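Household Routines Study: Call for Participants

Keltano Institute for Domestic Research
Posted June 11, 2022

The Keltano Institute invites adults who cook and clean at home to take part in a paid study of everyday kitchen routines. The study concerns ordinary work: unpacking groceries, clearing and wiping the table, putting dishes away, and keeping counters in order. No professional experience is required, and participants are not expected to change the way they normally do things.

The project is funded for two years and will enroll 200 households. Sessions take place in the participant's own kitchen or, for those who prefer it, in one of the furnished apartments maintained by the Institute on Caltero Street.

What participation involves

Each household completes two sessions, the first during the summer and the second in November. A session consists of a short interview, a period of normal kitchen work, and a written questionnaire. A member of the research staff is present throughout and will agree on the list of tasks with the participant beforehand.
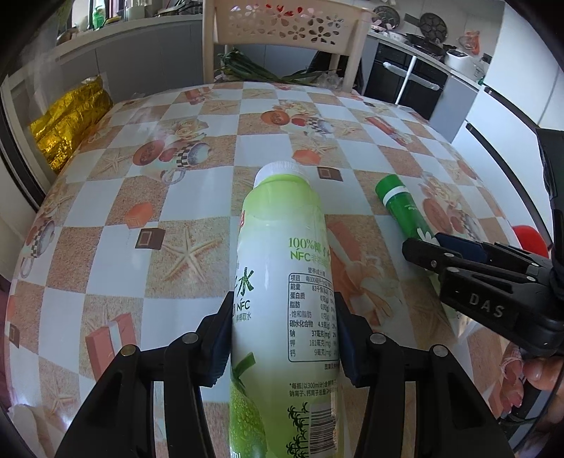 Tables are of particular interest to the study. In many homes the same surface serves for meals, for sorting the shopping, and for whatever has not yet found a shelf, and the order in which these uses follow one another differs a great deal between households. A bottle of coconut water standing on a checkered vinyl tablecloth, with green onions and a clear plastic bag close by, is the kind of arrangement the interview will ask about: which things go to the refrigerator first, which are left out, and who decides. Participants are asked to do their shopping as usual before the session and to leave the bags as they would on any other day.

The second part of each session deals with cleaning. Participants may use their own cloths, paper towels, sponges, and cleaning products. Those who work in an Institute apartment will find a basic supply there and may bring additional items if they wish. The Institute does not recommend any product and will not evaluate the cleanliness of a home — the questionnaire asks only about habits and preferences.

Who may apply

Applicants must be at least 18 years of age, must prepare a meal at home on most days of the week, and must be available for both sessions. Households of any size are welcome, including people who live alone and those who share a kitchen with roommates. Employees of the Institute and of its partner, Stüber Housing Services, are not eligible.

Compensation

Participants receive a single payment after the second session, together with reimbursement of local travel to the Caltero Street apartments. Households that withdraw after the first session will be paid for that session only.
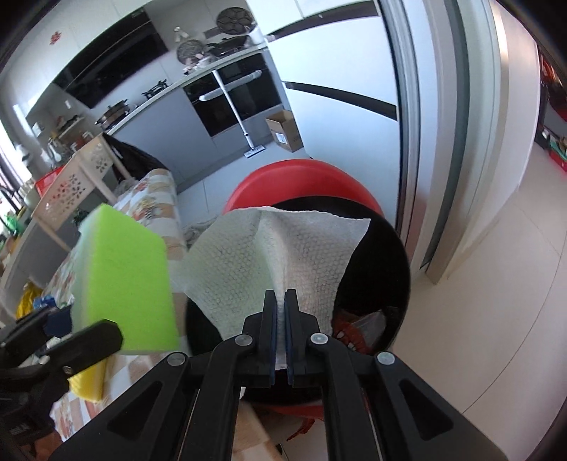 Ute Haberkorn wrote after taking part in the pilot that she had expected to feel watched while wiping down her counters, and that within a few minutes she was mostly annoyed at how many sponges she owned. She added that the questions about who cleans what led to a long talk at home, and that she would sign up for the full study.

Privacy

Interview notes and questionnaires are stored under a household number. Names and addresses are kept separately and are deleted when the study closes. Participants may ask to see their own records at any time and may withdraw without giving a reason.

How to apply

Application forms are available at the front desk of the Tondden Building or may be requested by mail from the Household Routines office at the same address. Please state the number of people in the household, the times at which a session would be convenient, and whether you wish to use your own kitchen or an Institute apartment. Incomplete forms will be returned. All applicants will receive a written reply — places are assigned in the order in which complete applications arrive.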